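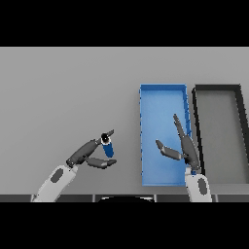
Simulation, linker Greifer mit der blauen Dose, rechts die beiden Schalen

Tag der offenen Tür bei Stotov - wer war noch da?

kabelbinder_79
24. Oktober 2019
Gerade zurück, deshalb nur schnell. Halle voll, Parken Katastrophe, Kaffee umsonst. Am Stand von Sorari lief die Zweiarm-Geschichte, aber erst mal nur simuliert. Zwei weiße Unterarme, graue Greifer, blaue Dose. Echte Zelle angeblich im Februar. Fand ich trotzdem das Beste vom ganzen Tag. Durfte selber ran, 20 Minuten angestanden.

murkselfe
Simulation am Tag der offenen Tür?? Dafür fahr ich doch nicht nach Fodcombe. Rendern kann jeder.

kabelbinder_79
Naja. Rendern war das nicht, man steuert beide Arme selbst. Und das ist schwerer als es aussieht, glaub mir. Mein Problem war die Tiefe. Dose steht frei auf dem Tisch, Greifer offen davor, und du denkst du bist dran - bist du nicht.
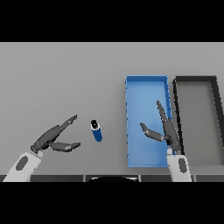

Hab dann immer erst den unteren Finger flach über den Tisch geschoben und danach den oberen nachgeholt. Ging besser. Der Typ am Stand meinte, das machen fast alle so. Den rechten Arm hab ich die meiste Zeit einfach über der blauen Schale geparkt, zwei gleichzeitig krieg ich nicht hin.

Ohmsches_Gesetzbuch
War auch dort, vormittags. Muss murkselfe teils recht geben: ohne echte Reibung sagt mir das wenig. In der Simulation rutscht dir nix weg, wenn die nicht sauber parametriert ist. Hab nach dem Kontaktmodell gefragt, kam nur Schulterzucken.

murkselfe
sag ich doch

torx_und_trotz
Seh ich anders. Wir üben bei uns seit Februar erst simuliert, dann an der Zelle. Spart Greiferfinger. Ein Satz kostet uns 475 Euro, da ist mir ein Crash am Bildschirm lieber. Reibung kommt später, für Wege und Reihenfolge reichts.

Ohmsches_Gesetzbuch
Für Wege ja. Nur stand auf dem Flyer was von "praxisnah". Und wozu die zweite Schale mit dem schwarzen Rand? Bei mir ging alles um die blaue.

kabelbinder_79
Keine Ahnung, hab ich vergesen zu fragen. War jemand bei Akpan in der Nachbarhalle? Da war die Schlange so lang, dass ich aufgegeben hab.

torx_und_trotz
Ja, Palettierer. Laut, schnell, 800 Kilo Traglast laut Schild. Flyer hab ich, scann ich morgen ein.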